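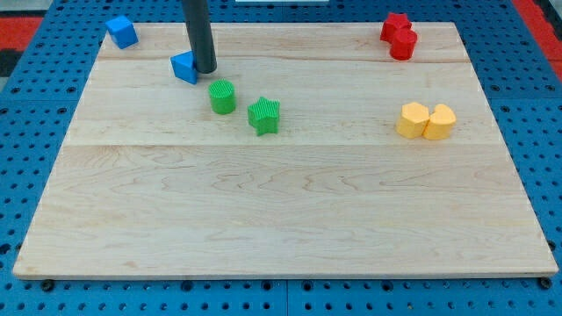

Hi Cameron,

Time for another update on the Lindsay reading room, and I'm happy to say we've had a good summer! The last of the old carpet went out in May (good riddance, it smelled like a wet dog) and the Fondby people had the new floor down in 4 days. We came in a little under on that line, so I'd like to move the leftover money over to books if you're okay with it.

Speaking of books, some 200 have been donated since my last note, mostly picture books and a whole lot of mysteries. I'm still sorting. The Skomora grant paid for the low shelves and they fit along the window wall with room to spare. Kids can reach everything now, which means they also pull everything out, but that's fine by me.

Story hour is up to 12 families. We had to add a second session and I'm running both until Flovau sends us a sub.

Two things are still behind. The heater hasn't been looked at, and I need a quote before it gets cold. The sign out front is also waiting on the town permit, and I've called twice with no luck. Maybe a call from your office would help?

Receipts are coming in a separate envelope. Come by any afternoon, I'd love to show you around!

September 16, 2022

2 comments
4 shares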